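Ticket 2151: Pale blue tea set, tan marks in the glaze
Opened by: Trudy Sheehan
Assigned to: Graham Marsden
Status: open

Customer says the cups have stained and wants the Lorberg set replaced. I'm not convinced it's staining. Tea stains don't usually stop at a neat patch, and she's only owned it since August.

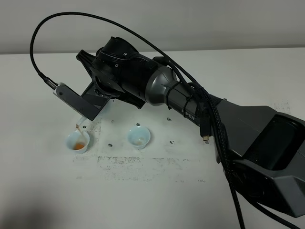

Last changed: May 5, 2020, by G. Marsden

Step 1. Asked whether the marks shift with bicarb and a soft cloth. Roland Ashworth suggested bleach. I didn't pass that on. Customer says no change after two goes, though I'd like to know how long she left it on.

Step 2. Checked the colour inside the cups. Both have a tan or beige bit at the very bottom and pale glaze everywhere else. Could be tea, could be thin glaze over the clay. The teapot has its lid on, so no help there. 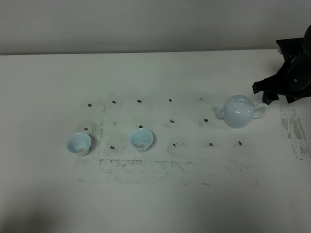 Step 3. Compared with the plate. There's a beige-tan line along the foot ring underneath, and tea doesn't normally get there. Also a small dark round spot near the middle, either a blemish or a pinhole. The supplier (Grodico) calls this "character of the glaze", a phrase I've now read in three replies and still don't trust.

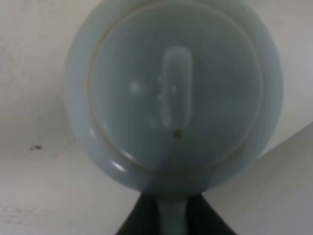 If it is a pinhole I'd want it checked with a fingernail before anyone signs off on a credit. Lucian Lazăr reckons the whole of batch 459 is like this. He has looked at one box.

Waiting on: a fingernail test, and a straight answer from Grodico about the clay colour.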